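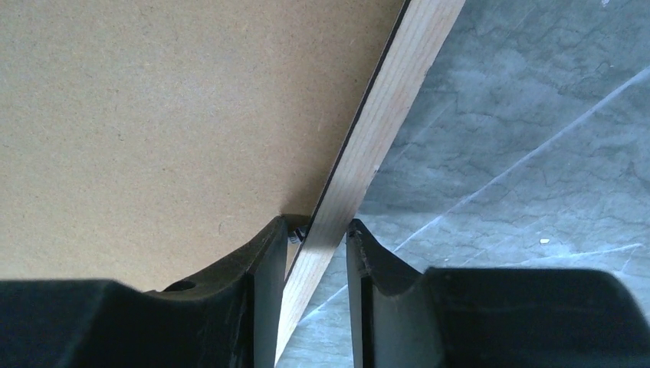
Figure 4. Hardboard panel and pale wood strip, with the dark line along the seam.

4.2 Silence among nominal partisans

Prior work on party loyalty mostly looks at people who say things. Activists, donors, posters. We wanted the other group – people who pick a side on a form and then go quiet when the side gets attacked at dinner or at work. We call this nominal partisanship, following Ingvarsson, though our cutoff is stricter than theirs.

Respondents came from two towns, Drirkance and Oltalberg. 400 completed the first wave in January, 200 in each town. Everybody gave a party preference and rated its strength on a scale from 1 to 7. Then came the vignettes: a neighbor mocks your party, a coworker does it, a relative does it, a stranger does it online. Four vignettes, same order for all (a weakness, see 4.5). For each one the respondent picked speak up, change the subject, say nothing, or agree out loud.

Agreeing out loud was the surprise. We put it in as a filler option and nearly dropped it after the pilot. It was chosen by people at every strength level, including the top of the scale, and mostly in the coworker vignette. Strength of preference did predict speaking up to a relative. It did very little for the coworker case. So a strong rating on the form tells you something about Thanksgiving and not much about the office.

Town mattered too. In Oltalberg, where one party has held the council for as long as the records we could get, minority-party respondents mostly changed the subject. In Drirkance, which flips, they either spoke up or agreed. Fewer middle answers. Our reading is that people in a lopsided town have had practice and know the exits. We can't test that directly with this data.

The Gornetti index (Section 3) was run on the same responses. It treats silence and subject-changing as one thing. We think that is a mistake, at least for small towns – merging them erases most of the difference between Drirkance and Oltalberg, and teh remaining gap is small enough that a reader would skip past it. Coding kept separate in everything that follows.

A note on self-report. People like to say they would speak up. The agree-out-loud number is probably low for the same reason, which makes it more worrying than it looks in the table. We asked a follow-up, open text, on the last time this really happened. Answers were short. Many described a joke they laughed along with and then felt bad about. Several said they could not remember, wich we coded as missing and did not count as silence.

Online vignette dropped from the pooled model. Too many respondents said they never post anything, so the choice was not a real one for them. Results with it included are in the appendix and point the same way, with wider intervals.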